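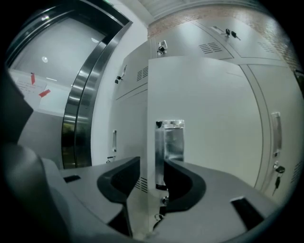
elevator + lockers, ground floor. notice taped up on the left

Lockers right next to the elevator, anyone else's building do this?

butico_bound
24/07/2026
So we have the gray metal lockers on the ground floor now, pic at top. Two rows, upper and lower, wrapping round the corner from the elevator. Management (Wuner, for those who dont know the building) says they stay. My problem is the wall. There's one bit of plain white wall between the steel trim and the first doors and that's it. Somebody opens a lower door, crouches down, and whoever is coming out of the elevator with a stroller has to wait. Or go round. Twice this week for me.

Am I being picky? What would you ask for. Moving them, swapping them, something else.

stairs_only
Not picky. We had the same at Jemel Court. Door swing is the thing — measure it before you write to anyone. Ours stuck out 13 inches fully open and the manager had no idea til someone sent him the number with a tape in the photo.

pkgrat
Ehh. I'd take lockers by the elevator over lockers in the basement any day. You come in, grab your stuff, go up. Done. Old setup in my place was down a flight and nobody used it, boxes piled up in the entry instead. Careful what you ask for

butico_bound
Fair but its not parcels. It's resident storage, people keep shoes and gym bags in there, they stand there and change shoes. That's 5 minutes not 30 seconds

pkgrat
oh. ok thats different. who changes shoes at the elevator

lower_row_larry
People with a lower locker and muddy boots, thats who. I have a lower one in my building and I hate it too fwiw. Knees on the floor every morning. Everybody wants upper, the list for upper is 3 years at ours.

northstairwell
What does the sign say? The white paper one with the red tape. Cant read a word of it at that size.

butico_bound
Yeah too small in the pic sorry. It's the elevator service notice, been up since December. Nothing about the lockers.

northstairwell
December!! And red tape on it. Try getting that off shiny metal after 7 months. Warm water and a bit of dish soap, lay a wet cloth on it, wait, roll it off with your thumb. NOT a scraper. Ours has a scratch you can see from the street door

stairs_only
Don't use soap and walk off tho, rinse it and dry with the grain or you get streaks. Brushed stuff anyway. His looks polished so grain wont matter, just dry it

hallway_h
Back to lockers. Things that worked for us, in order of how much they cost:

— a bench round the corner, so the shoe people sit there
— swap who gets which doors, the ones nearest the elevator go to people who hardly open them
— move the whole bank (we got quoted, said no)

The bench did most of it. Second hand, 90 bucks, took one afternoon.

pkgrat
bench in a hallway = fire marshal. just saying

hallway_h
We asked first. They said fine where we put it, ours is a dead end bit past the lockers. Depends on your layout so ask yours

butico_bound
There is a spot like that past the mailboxes. Hadnt thought of it. Would a bench just collect junk though

lower_row_larry
yes

hallway_h
A little. Umbrellas mostly. I'd still rather have umbrellas on a bench than somebody's backside in the elevator door

trnka_tenant
Disagree with all of it, sorry. Don't spend tenants' money fixing where the landlord put the lockers. We had the same fight at the Trnka building, wrote one letter, everyone on our side signed, and they moved the first section down the hall. Took a while. Cost us nothing

stairs_only
How long is a while

trnka_tenant
Over a year. but still

pkgrat
lol

butico_bound
OK so measuring the doors tonight, asking about the bench spot Monday, and I'll draft a letter too, cant hurt. Will also have a go at that tape, the notice is way out of date anyway. Anyone have wording from their letter they can post?

trnka_tenant
Will dig it out. It's on the old laptop, give me the weekend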